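The one-basket rule, and why I'm still not sure about it

August 28, 2023

Clodagh Ó Conaill would like you to own less laundry equipment. She has been saying so for years, in evening classes and in the household course she runs for tenants in Itthorpe, and she says it with the calm of a person who has heard every objection. I came with a few more.

Her method is short enough to write on the back of a receipt. One basket per household, with holes in the sides. It stands on something low and solid and never on the carpet. Clothes go in as they come off, darks and colors together, and are sorted at the machine. When the basket is full you wash, and if it isn't full after 72 hours you wash anyway.

"People have three hampers and a chair," she told me. "The hampers have labels and the chair has the clothes."

I asked what was wrong with the chair. I have one myself, and it does a decent job of holding a sweater that is neither clean nor dirty.

"Nothing's wrong with the chair if you sit on it," she said. "Once there's a shirt on the back of it you've got a second basket with no sides. A shirt turns into five shirts. I have never met a household where it stayed at one."

That sounds right, and it's also the sort of thing that is very hard to check. Ó Conaill's evidence is a questionnaire that went out to families who had taken the course, and over 860 of them sent it back. Most said they spent less time on laundry afterward. I pointed out that people who enjoyed a course are likelier to return the form, and that none of them had been asked to keep a log before they started. She didn't argue.

"No, it isn't science. Mayu says the same thing every April when we redo the handouts."

Mayu Takagi teaches the course with her and turned out to be the better sceptic of the two. She joined us halfway through the coffee and went straight for the 72 hours.

"I think that number is made up," she said. "Clodagh thinks it came from somewhere. I've looked. A person living alone doesn't fill a basket in three days, so they run a half-empty machine and pay for it. I tell my groups to wait unless something is damp."

Ó Conaill let this go by, and said only that damp was the whole reason for the rule. A gym towel at the bottom of a pile is a problem by the next morning. Somebody who lives alone and doesn't own a gym towel can, she conceded, please themselves.

On the stand they agree with each other, and here I gave up some ground. A wooden box is what they both suggest, and it doesn't need to be handsome. Ó Conaill's argument is that a basket on the floor gets shoved with a foot until it lives behind a door. Takagi's is plainer: you don't bend as far. I had expected to be sold a product at this point, since the course is supported by Drilisitz, a storage firm, but neither of them mentioned anything it makes. I asked about that directly.

"They pay for the room," said Takagi. "They'd like us to say more about lids. We're against lids."

Why against lids? "You open it to put one sock in," Ó Conaill said. "Would you? You'd put the sock on top."

We moved on to sorting, where I think the method is weakest. Mixing a black top with a teal one in the basket is harmless enough while both are dry. But it means every garment is handled again at the machine, and the time you saved at the bedroom end comes back to you in the utility room. Ó Conaill puts the job at 10 minutes for a family load. I tried it at home and it took me longer, partly because things go in twisted. Sleeves knot themselves around whatever is underneath, and you pull at one piece and lift out another.

"Shake it before it goes in," she said, when I called her to complain. "Hold it by the shoulders. One shake."

I have tried the shake. It helps with shirts and does very little for leggings. My teenager, who was not consulted about any of this, continues to throw from the doorway, and a thing that hangs half over the rim apparently counts as in.

Daithí Moynihan, who took the course last year and still keeps to some of it, was blunt when I reached him. "I kept the box and the basket. I went back to separating whites, because I had a pink pillowcase. I never told Clodagh."

She knows now. Her view is that if people keep 2 habits out of the whole list, the evening was worth their while. Mine is that the box is a good idea, the holes in the sides are common sense — and the rest depends a good deal on who you live with. The chair in my bedroom still has a sweater on it.
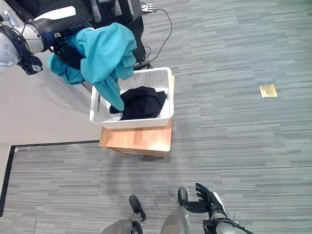 Parnel Household Skills Team, Itthorpe

The course runs on weekday evenings and is open to tenants and their families. Handouts on baskets, drying and folding can be picked up at the front desk. To ask about a place, speak to Niamh McGrath or Nuala Foley.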